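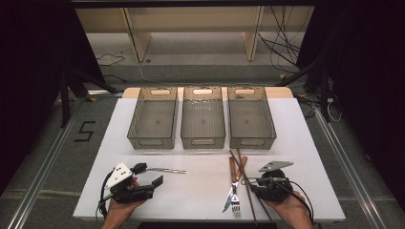 Hesunby Shared Services
Facilities and Systems Support
Ticket record: Label printing and stock record mismatch, supply room
Opened: 2023-06-04
Reported by: Larasati Menon, Office Supplies
Category: Stock records / label printing
Priority: Normal
Status: Closed

Summary of the problem

The supply room at the Sinaga building reports that labels printed from the Wuver stock program carry the wrong item description. The bar code on each label scans correctly at the desk, but the printed line above it belongs to a different item. Envelopes are labeled as folder tabs, and folder tabs are labeled as binder clips. Staff at the request counter have been issuing the wrong goods when they read the label and do not scan it.

The reporter states that the fault began after the February stock update and was at first taken for a filing error. Labels printed before that update are correct.

Information requested from the reporter

Support asked for the following: the name of the print template in use, the number of records in the supply room list, whether the fault also appears on screen, and whether any other building prints from the same list.

Reply received

The template is the standard small shelf label. The list holds 300 records. The item descriptions are correct on screen in every view that the reporter is able to open. The Clurau building prints from its own list and has reported no fault. The reporter adds that the first page of labels is always correct and that the wrong descriptions begin on the second page. A full page holds 24 labels.

Initial checks

The printer was ruled out first. A test page from the printer menu was clean, and the same wrong descriptions appeared when the labels were saved to a file and opened at the support desk. The file was compared line by line with the stock list. The bar codes were in the correct order throughout. The descriptions were in the correct order up to the end of the first page and were one place behind from that point on.

The template was then replaced with a fresh copy from the shared folder. The result was unchanged. The replaced template was kept under its old name with the word "previous" added, and may be deleted once this ticket has been closed for a month.

The reporter asked whether labels could be printed one page at a time until a repair was made. This was tested and works, provided that each page is started as a separate job. The reporter was advised to use this method for urgent labels only and to hold all other label printing.

Further investigation

A copy of the Sinaga list was loaded into the test system. The fault appeared there at once, which placed the cause in the list itself or in the way the list is read. The Clurau list was loaded next, and it printed correctly with the same template and the same settings.

The two lists were then compared by column. In the Sinaga list, the description of one record contained a line break in the middle of the text. The record is for padded mailers and was edited during the February update. On screen, the program shows only the first line of a description, so the break could not be seen. During printing, the label program reads descriptions and bar codes as two separate runs. It treated the second half of the broken description as a new entry, and every description after it moved down by one place.

The affected record is the last one on the first page. Its label shows the first half of its own description and was therefore accepted as correct by everyone who checked it, including this desk.

Support removed the line break in the test copy and printed the whole list to a file. All descriptions matched their bar codes.

Correction applied

The record for padded mailers was corrected in the live list. A search was run for line breaks in all description fields, and one more was found, in a record marked as discontinued. Discontinued records are not printed, but the break was removed so that it will not cause trouble if the item is stocked again.

The reporter was asked to close the Wuver program on all supply room computers and open it again before printing. On the first attempt the fault was still present. One computer had been left signed in at the counter and was holding the old list. After that computer was restarted, the complete set printed correctly.

Instructions to the supply room

Remove every shelf label printed since the February update, apart from those that came from the first page, and replace them with labels from the new set. The label for padded mailers is on the first page and must also be replaced.

Until all shelves have been relabeled, scan each item at the counter before it is issued. Do not rely on the printed description.

Requests that were filled with the wrong goods should be recorded on the usual return form, one form for each department. Stock counts should not be adjusted by hand. The returns will correct the counts when they are entered.

When a description is copied from a supplier's page, paste it into a plain note first and then into the record. The break in the padded mailer record was most likely introduced by a direct paste — the second line begins with the supplier's own size code.

Reporter's confirmation

Ms. Menon confirms that relabeling is complete and that 13 return forms have been entered. Two departments have yet to reply. She asks whether the program can be set to refuse line breaks in the description field.

Support response

The present version has no such setting. A request has been passed to the group that maintains the Wuver program for Hesunby, and it is being followed under a separate ticket. In the meantime, the line break search has been added to the monthly list check for both buildings. The results will be sent to the supply room contact only if a break is found.

Closing note

Cause: line break in the description field of one record. Resolution: record corrected, labels reprinted. No change was made to the printer. The standard template was reloaded and is otherwise unaltered. Should the fault return, reply to this ticket within 2 weeks of closing and it will be reopened. After that time, please open a new ticket and quote this one.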